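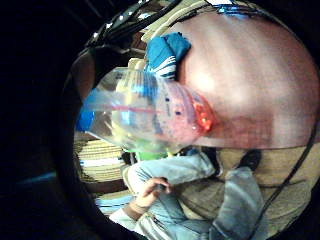

**Skellolero bottle task: first full month of demos**

### tin_ratchet

OK, February update from the Sundholm student robotics club, and I am so happy with this one. We now have 241 demonstrations recorded for the Skellolero project, most of them in the lounge at Trondwood, and the training run finishes without falling over!

For anyone who missed the last thread, the club is split on how to collect the data. Half of us like the hand-held gripper with the camera on it. The other half want the marker glove, with fixed cameras watching from the side. The plan is to record bottle handling and clothes handling with both, train the same small model on each set, and bring the results to the spring showcase.

My worry is the gripper camera. The fisheye takes in a huge amount of room, which I love, but with the lens close to something glossy and all those ceiling lights on, you get big flares running across the picture. Look how little is left to track on when something shiny and blue fills the bottom half:
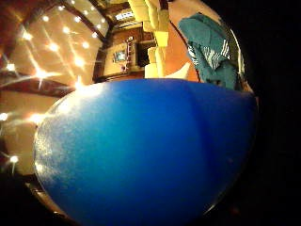
### mossy_servo

Congrats!! 241 is way more than our whole club managed last year.

I'd leave the flares in, though. The arm is going to meet shiny things under ceiling lights at the showcase too. If you clean up every recording you'll train something that only works in a nice dim basement.

### tin_ratchet

I half agree. Flares in the training pictures are fine by me. Flares that make the tracking jump are a different problem, because then the recorded path of the hand is wrong and the model learns a twitch. We threw out 64 demos for jumps already, and it hurt.

### grommet_and_sons

64 out of 241 is a lot. Have you looked at whether it's the lights or the tabletop? Polished wood under a wide lens was our worst enemy. We put a plain bedsheet over ours and most of the trouble went away.

### tin_ratchet

I checked, and it's both. The table throws back wide pale bands when the window light comes in. We're going to try a sheet next session, but Noreen Ó Briain (our advisor) would like at least one set with the bare wood kept in, so we'll do a batch each way.

Cabling is the other headache. We've got a power strip sitting on the front edge of the coffee table with black leads looped all around it, and everything has to reach from there. Side view, so you can see how we're laid out:

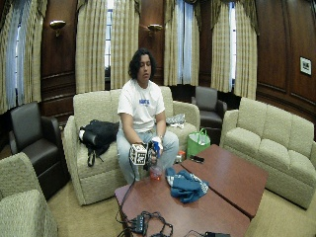
*Marker cube in one hand, spray bottle in the other. Fixed camera.*

### mossy_servo

Please tape those cables down. I say this with love. Also, spray bottles are a great pick — the trigger gives you a proper reason to care about finger position, and a plain two-jaw gripper has no idea what to do with it.

### kelpwire

Going to disagree with the thread a bit here. I think you should drop one of the two methods now. You're students, you have classes, and comparing two collection methods properly means matching the tasks, the objects and the person doing them. Scanlon (our team) tried that and ended up with two half-size sets and no result. Pick the glove, get good at it, show that.

### tin_ratchet

Fair, and I've gone back and forth on it. The thing is, the comparison *is* the project for us. Muireann Ní Bhriain is writing her report on it, and she has already matched the objects: same bottles, same shirt, same tables.

What I'd really like to know is where the glove wins. I think it's anything that needs both hands, like holding a bottle by the neck
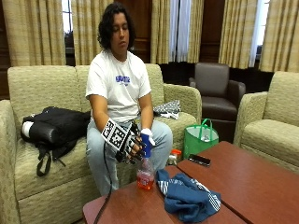 or getting a stiff cap to turn while the other hand keeps the body still. With the gripper you have to cheat and brace the bottle on something. With the glove you can go about it the way you would in your own kitchen, and the fingers are right there in the recording. The price is that the marker board has to stay in view of the side camera, so we keep reminding each other not to roll the wrist too far.

### kelpwire

OK, if it's somebody's report then I take it back, mostly. I'd still cut the number of tasks. How many do you have?

### tin_ratchet

Seven. Yes, I know.

### kelpwire

Make it 3.

### grommet_and_sons

Seconding 3. Keep the two-handed bottle one and the shirt one, and choose the last by whichever has the fewest tracking jumps. And do the bare table batch first, while you still have the patience for it.

### tin_ratchet

Muireann is reading over my shoulder and says three is fine by her as long as the spray bottle stays. So: two-handed bottle, shirt, spray bottle. I'll post the jump numbers for bare wood and sheet in this thread once we have them, and mossy_servo, I'm buying tape tonight!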